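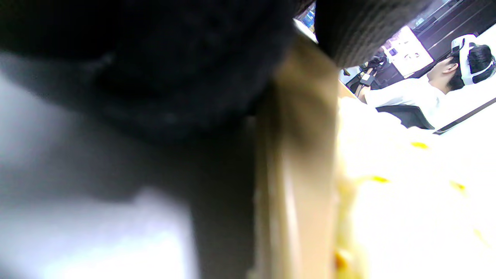

How to keep homemade puffed rice blocks crisp for more than one day?

Posted by Hưng Đoàn
May 14, 2024

Hello everyone. I make puffed rice blocks at home for my daughters and for the office. The recipe is very simple: puffed rice, butter, sugar, a spoon of honey and a little salt. I melt the butter with the sugar and honey, mix with the rice, press into a pan and cut after it is cool.

On the first day they are very good. On the second day they become soft and chewy, and on the third day my daughters do not want them any more. I keep them in a plastic box with a lid, in the kitchen cabinet. We live in Remia, where the air is quite humid from spring until autumn. In January I did not have this problem so much.

I tried the fridge one time and it was worse. Do I need a different recipe, or only a different box? I would prefer not to buy a special machine. Thank you in advance for any advice, and please excuse my English. 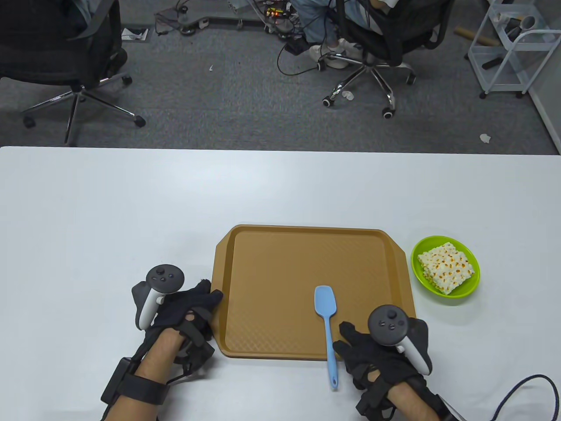 Tray, spatula and a block in the green bowl

semine_kitchen

Just eat them faster, lol. Mine never last until the second day.

Egan Baker

Hello Hưng, I had the same trouble for a long time, so I will write what helped me. English is also not my first language.

First, I think the honey is your main problem. Honey takes water from the air, and brown sugar does this a little too. I changed to white sugar with a small amount of glucose syrup, and it made a big difference. If your daughters like the honey taste, keep one teaspoon and not more.

Second, the rice itself. An open bag of puffed rice is often already soft before you begin. Spread it on a baking sheet and put it in the oven for a few minutes on low heat. Let it cool before you mix it.

Third, cook the syrup longer. If it only melts, there is still much water inside. I let it boil gently until a drop in cold water becomes firm. Be careful with this part, it burns the skin badly. Use a spatula that can stand the heat, and grease it lightly before you press the mix into the pan. Do not press too hard or the block becomes like a stone.

Then wait until the block is fully cool before you close it in the box. I leave mine for 30 minutes, and if the middle still feels warm I wait longer. When you close the lid too early, the steam stays inside and you lose everything you did before.

For the box, I use a metal tin with baking paper between the pieces. With these changes mine stay crisp for four or five days, also in the summer.

Hưng Đoàn

Thank you Egan, this is very clear. I did close the box when they were still a little warm, because I was always in a hurry before bed. I will try the glucose syrup this weekend. Does the tin need to be very tight?

Egan Baker

Yes, as tight as you can find. An old cookie tin is fine if the lid does not move. You can put tape around it if you are not sure.

Irance

One small thing to add. If a batch is already soft, you can put the pieces back in the oven at low heat for ten minutes and cool them on a rack. They are not the same as fresh, but people at my work eat them without complaint. Do not try the microwave for this, mine became very sticky.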